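Review: Kwak replacement finger pads for the Arolel hand-held gripper
By Hye-jin Bang

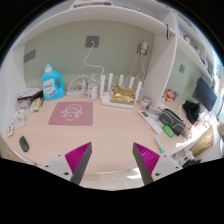 Magenta ribbed pads on both fingers, at the desk.

I look after one Arolel hand-held gripper, and in October I swapped its stock pads for a Kwak set. The stock ones had gone shiny at the tips and were letting go of anything with a slick surface. I logged 2,177 grasps on the old pads before giving up on them.

The kit has two pads, two mount plates, screws and a driver. The ribs run diagonally and the pads are softer than stock. Swapping them took me most of a lunch break, and nearly all of that went on one old screw with a rounded head. If yours have never been out, have a better driver ready than the one supplied, which is too short to turn comfortably.

Start both screws on a plate before tightening either. I did the left finger in the wrong order and the pad sat slightly twisted, so the tips met on one side only. Loosening it, closing the fingers by hand and tightening again fixed it. Redo the open and closed calibration afterward. The leaflet leaves this out, and with the old values my unit stopped short of closing.

I have been using it on ordinary desk clutter. Small tubes and boxes are easy. Flat things lying on a bare desktop are still hard, and thin plastic wrappers tend to slide out along the ribs. Dong-geon Moon, who shares the gripper with me, prefers the stock pads for paper and has a point.

Upkeep is a damp cloth and a check of the screws. Mine had backed off a little after 898 grasps, so I now check every week. Dust collects between the ribs and an old toothbrush gets it out. Skip alcohol on these; it left the surface tacky for a day.

The pads are sold only in pairs, and the spare screws come 6 to a bag. I would buy the set again, but I'd keep the old pads in a drawer.

Rating: 4 out of 5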